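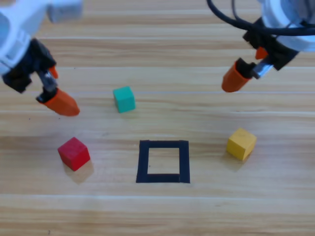 Popular Music Performance, unit 4
Playing live in small rooms: notes for the session

These are my notes tidied up, more or less. Not a substitute for turning up. Chapter numbers refer to the Halvorsen reader (Sølve Halvorsen, the stapled one, not the hardback). If you don't have the reader, there's a copy on the shelf by the practice rooms. Please put it back.

Carry over from last time: stage plots. Half of you still owe me one. Hand drawn is fine. Put the drummer's name on it.

1. What counts as a small room

Bars, cafes, back rooms, record shops, church halls. Ceiling usually low, stage low or missing. PA often does vocals and not much else. For this unit: if the drums don't need a mic to be heard at the back wall, it's a small room.

Consequences:
Drums set the volume. Everything else gets balanced to the drums, then vocals have to get over all of it.
Guitar amps are heard directly by the audience, so the sound person can't turn them down for you.
Monitors are close to the mics. Feedback comes early.
Bodies soak up high end. Soundcheck in an empty room will always sound brighter than the gig. Don't chase it.

2. Before the day (advancing)

"Advancing" = getting the details agreed with the venue ahead of time. One person in the band does it. One. Two people emailing the same promoter is how you end up with two load-in times.

Ask:
Load-in time, soundcheck time, doors, set time, curfew
What's the PA, how many channels, how many monitor mixes
Shared drum kit or bring your own? Shared nearly always means shells only. Bring snare, cymbals, kick pedal, throne if you're fussy
Where to park, where to unload, stairs
Who pays you, when, cash or transfer
Merch: is there a table, do they take a cut

Get it in writing. A text counts. Reader, ch. 2 has a sample email. It's a bit stiff, loosen it up.

3. Load-in and soundcheck

Order of unloading: drums first, then bass, then guitars, then keys and the odd stuff. Drummer needs longest to set up so gets the floor first. Cases go offstage straight away, somewhere nobody trips on them.

Line check vs soundcheck. People mix these up every year.
Line check = is every input making noise at the desk. Short, boring.
Soundcheck = balance, monitors, one or two songs.
Support bands often only get a line check. Rehearse for that. You should be able to walk on, check lines, and start.

Usual order at the desk: kick, snare, rest of kit, bass, guitars, keys, vocals, then everyone together. While somebody else is being checked DON'T PLAY. Don't noodle. Don't tune out loud. Get a pedal tuner.

When you ask for monitors, ask for one thing at a time and say which wedge. "More me" is not helpful. "More lead vocal in the left wedge please" is. Better still, ask for something to come down.

Pick your check songs: the loudest one, and the one with most singing. Not the new one you want to practice.

4. Stage volume

Longest bit of the lecture and the one you'll ignore.

Amp placement. A combo on the floor pointing at your knees sounds quiet and dull to you and horrible to the front row. Tilt it back or put it on a chair or crate so it points at your head. You'll turn down without being asked.

Bass. Low end builds up in corners. If it's booming, move the cab out from the wall before touching the EQ. Then cut a little low, don't boost mids to fight it.

Guitars. Less gain than at home. Distortion flattens out the attack and at volume you lose the part altogether. If there are two guitarists, you can't both own the same range. One plays up the neck, or one plays less. Arrangement fix, not a knob fix.

Drums. Lighter sticks, or just play quieter, which is a skill and takes practice. Cymbals are what kill the vocal, more than the kick or snare.

Vocals. Sing close to the mic. Hand wrapped round the grille = feedback. Stay behind the monitors and never point the mic into one.

Listening example we played in class: Ollevska, live from the Prolari cellar, second track. Notice how the guitar drops out completly under the verses and the song gets bigger, because you can hear the words. Then go back to the opener, where everybody plays all the time, and try to write down one line of lyric. Most of you couldn't.

5. The set

Thirty minutes means thirty minutes including talking, tuning and faffing with leads. So rehearse it with the talking in. Time it from first note to last and then add the walk-on.

Tempo. Everyone speeds up live. We compared the two Moen recordings: rehearsal take at 70 bpm, live take at 72. Doesn't look like much on paper. On a slow song you can hear the singer running short of breath by the second chorus. Suggestion: drummer has a click or a light for the count-in only, then takes it out.

Set order. No rules but things that tend to work:
Start with something you can play with cold hands
Don't put the two hardest vocals next to each other
Group songs by tuning so you're not retuning every gap
Ballad not last unless it's the one people came for
Know which song gets cut if you start late. Decide before, mark it on the list

Set lists: big black marker, one per person, on the floor by where they stand. Not on a phone. Put tuning/capo next to the title. Song nicknames are OK as long as the sound person's copy has real ones.

Talking. Say the band name at least once near the start and once before the last song. Support bands forget this constantly. Thank the venue and the other acts by name. Don't apologize for mistakes, most of the room missed it. Don't have private jokes with the bassist.

6. When it goes wrong

String breaks: spare guitar if you have one, already tuned. If not, finish the song on five strings.
Amp dies: DI from the pedalboard into the desk. Ugly, works.
Lead dies: most common fault by miles. Swap the lead first, then check batteries, then panic.
Someone gets lost in the form: everyone looks at the drummer. Agree on this in rehearsal. Drummer calls the next section.
Monitor squeals: stop singing into it, step back, wave at the desk.

Rest of the band keeps going wherever possible. Have something to vamp on. A two chord loop everybody knows is enough. The Plakthorpe band video is the one to watch for this, the bit after the keyboard cuts out. They get nearly a whole extra tune out of it and the crowd cheers.

7. Getting off

Last note, thank you, start packing. Don't stand on stage chatting to friends while the next band is waiting with amps in their arms. Get everything off the stage first, THEN coil cables and take cymbals off stands. Check the floor for power supplies. Power supplies are what gets left behind.

Then stay and watch the other bands. This is manners, and also where your next gig comes from.

Merch and money: settle up before you start loading the car. Whoever advanced the show does the settling.

Terms to know for the short test in March
advancing, backline, breakables, DI, foldback, wedge, line check, changeover, curfew, gain before feedback, stage left / stage right (performer's left and right, facing the crowd. not the audience's)

For next time
Read ch. 5 and the first half of ch. 6.
Bring a timed set list, thirty minutes, with tunings marked and the droppable song circled.
Record one full run-through on a phone from the far end of your rehersal room. Don't edit it. Listen once all the way through before class and write down the first place the vocal disappears and what else was playing at that point.
Groups without a drummer come and see me, you'll get a different version of section 4.

Room bookings are on the sheet outside the office. Sign out the PA key as well as the room.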